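Yağlı güreş, known in English as Turkish oil wrestling, is a grappling sport in which both wrestlers are covered head to foot in olive oil before the match begins. The oil makes almost every familiar hold slip away, so a move that would finish a bout on a dry mat may do nothing at all on the grass. What is left is a wonderful contest of patience, grip and timing, and a close match between two experienced wrestlers is as tense as anything in combat sports.

A wrestler is called a pehlivan, a word of Persian origin that means hero or champion. The title carries expectations outside the field as well. A pehlivan is supposed to be modest, to greet older wrestlers first, and to help an opponent up after beating him.

Clothing

The only garment is the kıspet, a pair of tight leather trousers that reach just below the knee. Kıspets were traditionally made from water buffalo hide, though calfskin is now common because it is much lighter. The waistband is thick and tied with cord, and the cuffs are bound snugly over the calf. Both places matter a great deal, as the waistband and the cuffs offer some of the few dependable grips on an oiled body. Wrestlers are allowed to reach inside the kıspet to get hold of the leather, a technique that surprises many first-time spectators!

A good kıspet is cut to the wearer and can last for years with care. The maker İlker Keskin, whose workshop supplies wrestlers in several clubs, leaves extra leather at the seat and knees, where the strain is greatest. After a tournament the trousers are wiped down, oiled again and stored in a woven basket called a zembil.
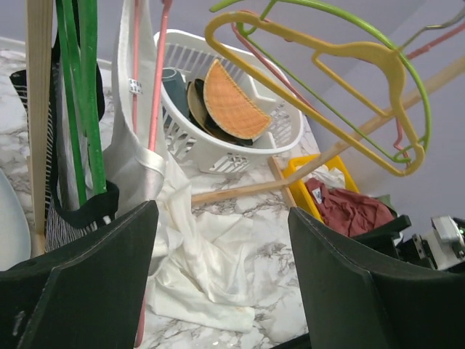 Young wrestlers often begin in a pırpıt, a simpler pair of trousers made from heavy canvas. It costs far less than leather and holds up well to daily training, and moving from the pırpıt to a first kıspet is a proud day for the whole family.

The match

Bouts take place outdoors on grass, with many pairs wrestling at the same time. Before they start, an announcer called the cazgır introduces the wrestlers with rhymed verses and prayers, praising their strength and reminding them to wrestle fairly. Then comes the peşrev, a rhythmic warm-up of long strides, arm swings and slaps to the thigh, performed to drums and the zurna, a loud double-reed pipe. The music keeps going through the matches and gives the field an atmosphere all its own.

A wrestler can win by putting his opponent on his back, or by lifting him clear of the ground and carrying him several steps. Matches once had no time limit and could drag on until dark. Modern rules set a limit, followed by a shorter period decided on points.

Outside Turkey

The best-known tournament is Kırkpınar, held near Edirne every summer, but related styles are wrestled in the Balkans, and emigrant communities have taken the sport farther. The Flasstead meeting, founded by Gönül Kurtuluş, began with 9 pairs on a borrowed soccer field and now draws 3000 spectators. It has seven weight groups and a popular evening class for beginners, taught by Lesia Pavliuk, a former judo player who starts newcomers on grip work for five sessions before any oil is poured.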